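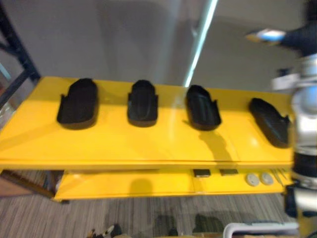 *Four trays in a row on the yellow table, with an arm coming in on the right.*

I've had the Rolby kit for most of June now, and the part people keep emailing me about is the tray routine. So let's do that one. You'll want the arms already mounted and powered, and the Cukgate software installed (the setup wizard is fine, just click through it).

## Set out your trays

Start with a single row on the top shelf. Mine are black and shaped sort of like shoe soles, and I leave an even gap between them. They don't have to be perfectly square to the edge! A couple of mine sit at an angle and I leave them that way, because I want the arm to learn that trays aren't always straight. Small parts can go on the lower shelf.

One warning if your table is glossy like mine: shine is trouble. Go to **Camera > Exposure** and bring it down until the bright spots stop flickering in the preview. On my table that was 300. Yours will be different, so play with it.

## Teach the pick

1. Hold the **Teach** button and walk the arm over the first tray by hand.
2. Lower it slowly and tap **Mark**.
3. Lift straight up before you go sideways. I skipped this once and swept a tray onto the carpet.
4. Do the same for the rest of the row, then save.

I teach six passes per tray. The Serrano manual says you can get away with fewer, and maybe you can, but mine got sloppy at the end of the row.

## Run it slow first

Set the speed slider to its lowest notch and keep a hand near the stop button. Samira Qudah over at Karkstead support talked me through this bit on the phone (super patient, by the way), and she had me run the whole row with the grip turned off first. Do that. It's dull, but you'll catch a bad mark before it costs you a tray.

## Is it worth the money?

I paid $1870 for the kit, table not included. For that I'd have liked longer cables and a printed manual. The teaching part is really nice, though, and I'd buy it again for that alone.

Thanks to Higinio Bañuelos for the exposure tip. Next up is sorting from the lower shelf, once I get the reach settings figured out.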